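Balogh Township recount

The Balogh Township recount was a hand count of paper ballots held after a very close race for township supervisor, and I'm writing it up because the old page had two lines on it and one of them was wrong (sorry, whoever wrote that!).

Background

Balogh has elected its own supervisor since 1854, and most of those races were sleepy. This one wasn't! Fanni Takács, a school bus dispatcher from the Promgate side of town, finished election night 19 votes ahead of the incumbent, with 233 mail ballots still sealed.
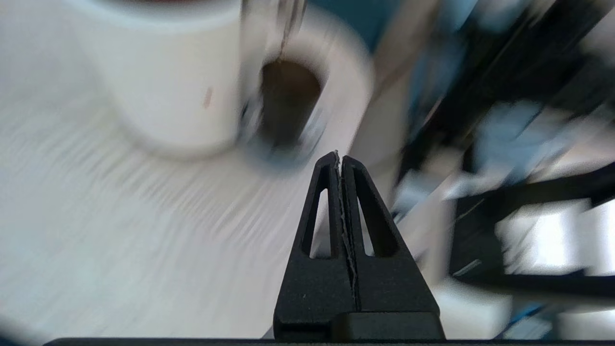
A white mug on a pale tabletop.

The mail ballots cut her lead to eight. State law allowed either side to ask for a recount, and the incumbent's people filed the next morning, which surprised me, as he'd been pretty relaxed about it on the radio.

The count

Counting took place in the old Prandar school gym, with observers from both campaigns at every table. A crowd stood outside the first evening, mostly arguing about the vote scanners, which were made by a company called Nenano and had jammed twice in November. The sheriff sent two deputies and they had a quiet night.

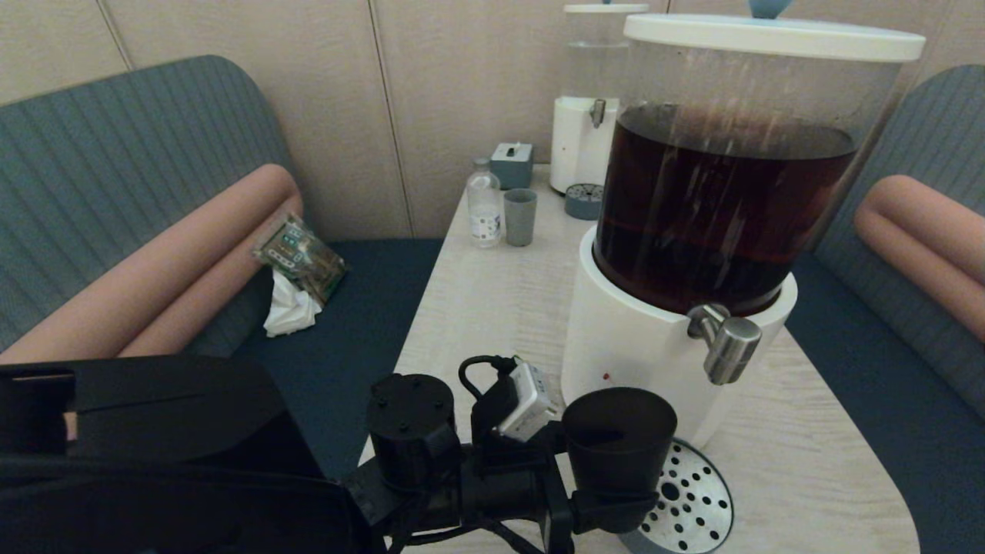 Drink dispenser with a metal spigot and drip tray.

The real fight was over 94 ballots where the oval had been checked or circled instead of filled in. The board went through them one at a time, out loud (I sat through most of it, and my back still remembers).

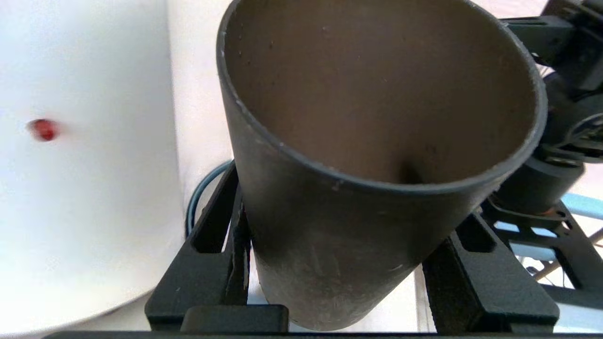

In the end nearly all of those were accepted, and Takács won by 11. She was sworn in that January, and the township switched to a different scanner before the next primary.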